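Segmenting hand-held gripper demonstrations by finger opening

Project report, Frøydis Blomqvist
Ollstead, May 1, 2023

1. Background

Demonstrations recorded with hand-held grippers are quick to collect, but they arrive as long continuous recordings. Before they can be used to train a policy they have to be cut into shorter pieces, each holding one action such as a pick or a place. In the earlier Mirnholm project this was done by hand, by a person watching the video and marking the start and end of each piece. The marking took longer than the recording.

This report tests whether the cuts can be found from the opening width of the gripper fingers alone, without using the video. The question was limited to two-handed tabletop tasks in which small objects are moved into or out of a container.

2. Recording

All recordings were made in April by one seated operator holding one gripper in each hand. The finger opening of each gripper was logged at 60 samples per second, together with its position. The two logs share a clock, so no alignment between left and right was needed. The head camera video was kept for checking but was not given to the method.

The set consists of 235 recordings. The operator was asked to work at a normal pace and to start and finish with both grippers resting near the table edge. Object positions were changed between recordings. No instruction was given on which hand to use first, and this turned out to matter (see section 5).

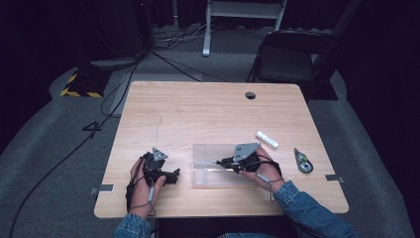
Cables were led back along the wrists so that they did not pull on the fingers during closing. In early trials a cable under tension produced a slow drift in the opening signal, which the method then read as a grasp. Those trials were discarded and are not part of the set.

3. Method

The opening signal is smoothed with a median filter with a window of 11 samples. Its rate of change is then computed. A closing event is registered when the rate falls below a fixed negative threshold and the opening afterwards stays steady for at least half a second. An opening event is registered in the same way with the sign reversed. A piece is defined as the interval from the last still moment before a closing event to the first still moment after the following opening event.

Each hand is processed separately. If pieces from the two hands overlap by more than half the length of the shorter one, they are merged and labelled as two-handed. The same thresholds were used for all recordings. They were set on a small group of practice recordings made at Bråten and not changed later.

The processing was written as a module for Plarnuvlow, the group's existing log viewer, so that proposed cuts can be shown over the video and moved by hand.

4. Results

Manual marking of the full set gave 626 pieces, which were taken as the reference. A proposed piece was counted as correct if both ends lay within half a second of the reference ends.

Most of the reference pieces were found. Single-handed picks and places were the easiest case, and the errors there were mainly late end points. Two-handed pieces were found less often. The most common fault was one reference piece being split in two when the operator loosened the grip briefly to adjust an object. Raising the steadiness requirement removed many of these splits but also removed short, valid grasps, so it was left as it was.

Thin objects caused a separate problem. When the fingers close almost fully, the signal from a successful grasp is close to that of an empty one. The method cannot tell the two apart, and failed grasps therefore appear in the output as normal pieces.

5. Discussion

The opening width is sufficient for a first cut that a person then corrects. It is not sufficient for unattended use. The merging rule is the weakest part. It assumes that overlap in time means cooperation between the hands, but the operator often started moving one hand while the other was still finishing an unrelated action. A rule using the distance between the grippers would probably separate these cases, and the position logs needed for it are already available.

All the data come from one operator. The thresholds may suit that person's way of closing the grippers and should be checked on others before the module is used more widely. The reference marking was also done by one person, and the agreement between two markers is not known.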